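FOR IMMEDIATE RELEASE

Plelteck Adds Robot Arm Stations to Desktop Computer Teardown Line in Pamitcombe

PAMITCOMBE — November 9, 2021 — Plelteck, a refurbisher and parts recoverer for used office computers, today announced that robot arms are working alongside bench technicians at its Pamitcombe site. The stations handle parts removal and placement on desktop units returned from office leases. Technicians keep responsibility for inspection, data handling and any step that requires a judgment about the condition of a machine.

The work was planned in February and carried out with Breven, an integration firm that supplied the fixtures and the station software. Plelteck did not disclose the value of the contract.

Before the change, one technician took a desktop from intake to sorted parts. The sequence involved opening the case, releasing the drive, pulling memory and cards, lifting the processor and placing each part in its own tray. The steps are simple but repetitive, and the company's internal safety reviews had flagged wrist strain from drive and connector removal as the most frequent complaint on the floor.

Under the new arrangement the technician opens and checks the unit, then releases it to the arm. The arm grips a part, withdraws it along a taught path and sets it down in a fixture. If the measured grip force leaves its permitted band, the arm stops and holds position until a person clears the fault at the pendant.

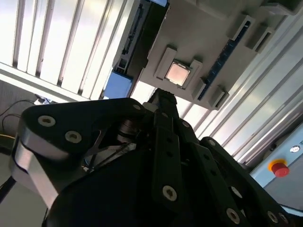
Fixtures took up a larger share of the project than the arms did. Processors and memory modules differ in size between computer generations, and a seat that is correct for one will hold another at a slight angle. Breven revised the processor seat several times before technicians accepted it. Seats and locating blocks can now be changed by the person running the station, with hand tools, and the change is logged under that person's name.

The acceptance run covered 3000 part moves. Of these, 2949 were completed without a person stepping in. The remainder were stopped by the force limit or by the technician on duty. Plelteck reviews each stop at shift handover, and the paths concerned are taught again where needed.

Teaching is done by the technicians themselves. Each receives 20 hours of paid instruction, covering pendant operation, path correction, safe approach and restart after an emergency stop. Breven engineers remain available by phone but no longer attend the site daily. 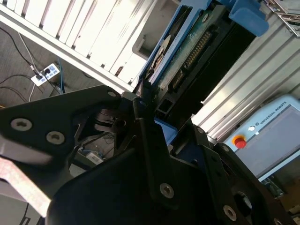 The gripper with a blue-framed electronic device at a Plelteck station; the Universal Robots teach pendant is at right.

"The arm repeats a motion well and knows nothing about the computer," said Syahrul Santoso, operations manager at Plelteck. "A bent tab or a cable routed the wrong way is something a technician sees at once. We divided the work along that line, and we put the technician in charge of the station."

No positions were removed as a result of the project. Job descriptions on the teardown floor have been rewritten, and a new grade, station technician, has been added with a higher hourly rate. Staff who prefer bench work may stay on it. The manual benches will be kept for laptops, damaged units and models that have no taught path.

Output targets were also changed. Individual hourly counts have been dropped on the robot stations and replaced with a count for the line as a whole. In the last full reporting period before this release, the line processed 957 desktops. Plelteck intends to publish no comparison with the earlier manual figure until the mix of models is similar — older units take longer by either method.

Drive removal was the last task to be brought over. Caddies must be freed from their latches before they will slide, and the clearance inside a small case leaves little space for gripper fingers. Technicians and the arm work within reach of each other at this step. Speed is reduced accordingly, and the arm does not start a path without a confirmation at the station. 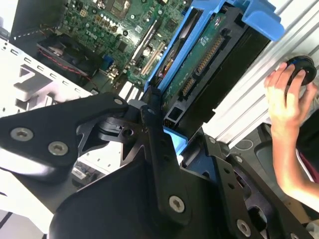 Duyên Lưu said the slower speed at the drive step had been the floor's own request, and that it should stay as it is even if the rest of the line gets faster. The training hours were useful, Lưu added, but new starters would need more time on fault recovery than on teaching paths, and the written restart procedure was still too long to follow with a stopped machine in front of you.

Plelteck said a shortened restart procedure is in preparation and will be tried on one station before it is issued to the others.

A second group of stations is planned for the company's Sotomayor site. Equipment for that site has been ordered, and technicians from Pamitcombe will carry out the initial instruction there. Fixture drawings will be shared between the two locations so that a seat proven at one can be made for the other.

About Plelteck
Plelteck refurbishes used office computers and recovers parts for resale and repair. The company operates sites in Pamitcombe and Sotomayor.

Media inquiries: Press Office, Plelteck, Pamitcombe

###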